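Home Diary Letters Recipes About me

Tuesday, evening

My feet hurt and I have a small blister on the right heel, but I want to write this before I sleep, otherwise I will mix everything up. Today was the open day at Sturmont. I have waited for it since October, when Heiðrún sent me the invitation and wrote under it only "you must come, wear flat shoes." I wore flat shoes. They were still the wrong ones.

I took the early bus and then the second bus, and I was at the gate before the doors opened. It rained a little. There was a man with a dog who also waited, and I thought he was a visitor, but when they opened he walked away with the dog, so I do not know what he was waiting for. Inside they gave us a paper badge with our name. Mine was spelled correctly, which is not usual for me, and I was so pleased that I put it in my pocket afterwards and it is now here on the table beside the lamp.

Heiðrún Baldursdóttir has worked there for seven months. I knew her before only from the evening language course, where she was much better than me in grammar and worse in talking. At work she talks a lot! She has a way of walking backward in front of the group while she explains, and I was afraid all morning that she would fall over somebody. She did not fall.

First we sat and listened to a talk. It was too long. The speaker said that a robot arm can already be very strong and very exact, and that this is not the difficult part any more. The difficult part is a house. In a factory the box comes always to the same place. In a house the spoon is sometimes in the drawer and sometimes under the newspaper. I understood this very well because in my own kitchen it is like that. Then he showed graphs and I lost him. I wrote down one number, 359, and the word "episodes" beside it, and now I cannot remember whether it was in one week or in one room. I will ask Heiðrún.

After the talk we got coffee and a dry cake, and we were divided in groups. I was in the group of 11 people with blue stickers. We had the rooms first and the big arms after lunch.

The rooms have names. Ulia is the kitchen, Ghanem is the bedroom, and Holis is the one for laundry, but this one was closed today. I asked who gave the names and Heiðrún said they were there before her. In the rooms the people do the work by hand, but with grippers, so that the robot can later learn from what the hands did. On top of each gripper sits a cube with black and white patterns, and Heiðrún said the cube tells the computer where the gripper is and how it is turned. I had imagined something more like a glove.

We went to Ghanem, and the work there was with a white desk and its drawer. The task was to take a small card out of the drawer. I would do it in one second and not think about it. With the grippers it is another matter, because a card is flat and thin and the jaws have no fingernails (this is my own explanation, not Heiðrún's).
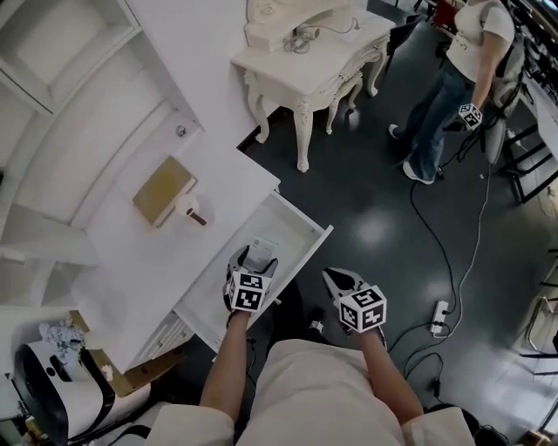 My turn

Visitors were allowed to try, but in the kitchen, at a table, with things that cannot break. I did not want to be first. A tall boy was first and he picked up a sponge immediately and everybody clapped, so I thought, good, it is easy. It is not easy. The gripper was lighter than I expected, but my hand wanted all the time to do the thing by itself. I had to pick up a clothespin and put it in a cup. I dropped it six times. The seventh time it went in, and I said something loud in my own language, and a woman behind me laughed and answered in the same language! So this is how I met Kumudini Paul.

She was with the green stickers and had come to the wrong room. She used to repair sewing machines and she now teaches this to others, and she looked at the gripper with completely different eyes than me. She asked how the jaws are closed, and how often they must change the soft part, and if left-handed people are a problem. Heiðrún answered the first two questions and wrote down the third. Kumudini then took the clothespin and needed only two tries. She told me I was pressing too early. "You must arrive first and then close," she said. I repeated this in my head on the bus home.

At lunch I ate soup with her and we exchanged numbers. She lives quite near the library, so perhaps we will go together to the next one, if they make a next one.

The big arms in the afternoon were impressive, but I have less to say about them. They moved boxes from one side to the other side behind a fence. They are louder than I thought. A child asked if the arm gets bored, and the engineer took the question very seriously and answered for a long time, and I liked him for that.

When I came home I opened the drawer in the hall to put away my keys, and I watched my hand doing it. I push the drawer back with my hip. I never noticed this before. I wanted to call Heiðrún and tell her, but it was already late and she must be tired of drawers.

Tomorrow: plaster for the heel, call the dentist, ask about the number 359. Also return the umbrella to Mother.

Older entry Newer entry
Write to me by the contact form | Copyright by the author, please ask before copying | Back to top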